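# votley-bench

Bench readings from low-cost handheld multimeters, checked against a calibrated desktop unit. Read the caveats before you use any of it. I would not buy a meter on the strength of this data alone, and I collected it.

Last revised 13 January 2002.

## What's in it

| file | rows | contents |
|---|---|---|
| `readings.csv` | 1377 | one reading per row, all meters |
| `dc_volts.csv` | 594 | DC voltage subset, same columns |
| `rejected.csv` | 92 | readings I threw out, with the reason |

The rejected rows are not counted in `readings.csv`. Fourteen meters were tested: Brakness and Sesora models, plus a few with no maker's name on the case. The reference was a Michailidis bench meter with a current calibration sticker. I take the sticker at its word, which may be a mistake.

## Columns

- `meter_id`: two letters and a digit, written on the back in marker
- `function`: `dcv`, `acv`, `ohm`, `cont`
- `range`: as printed on the dial, or `auto`
- `ref`: what the reference showed
- `shown`: what the meter showed after it settled
- `settle_s`: seconds until the last digit stopped moving, by stopwatch
- `leads`: `own` or `shop`

## Why bother

Every box claims an accuracy figure, usually a percentage plus some digits. The percentage gets the big type. The digits are where cheap meters hide their sins, especially near the bottom of a range. Sesora prints the same figure for every range on the dial, and I don't believe it. The data doesn't settle the matter either, as most of my low-range readings came from only two Sesora units. 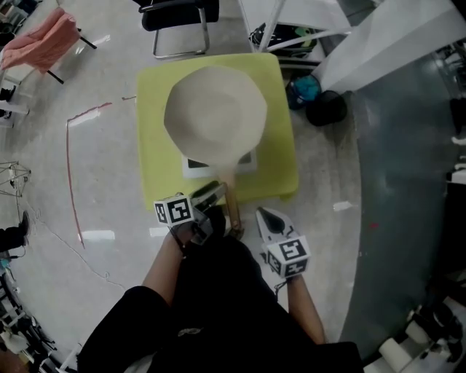

Leads matter more than I expected. On the lowest ohms range, swapping the supplied leads for shop leads moved the reading more than swapping one meter for another. If you compare resistance rows without filtering on `leads`, you are mostly comparing wire.

## Known problems

1. Battery state was not logged until February, so earlier rows could come from a meter running low. There is no date column to sort them out.
2. `settle_s` depends on my thumb. Ignore the decimals.
3. AC readings were taken on plain wall power. They tell you nothing about dimmers or motor drives, and "true RMS" on a label was not tested.
4. No safety rating was checked. A meter that reads well here may still be a bad thing to hold near a live panel.
5. Two of the unbranded meters look identical inside. They may be one product counted twice.

## Please don't

Don't average everything by brand and post a ranking. Somebody did that with the first version, and it put Brakness on top on the strength of its continuity rows, where all a meter has to do is beep.

## Use

Free to copy and change. Keep `rejected.csv` with the rest so people can argue with my choices. Corrections are welcome if they come with readings.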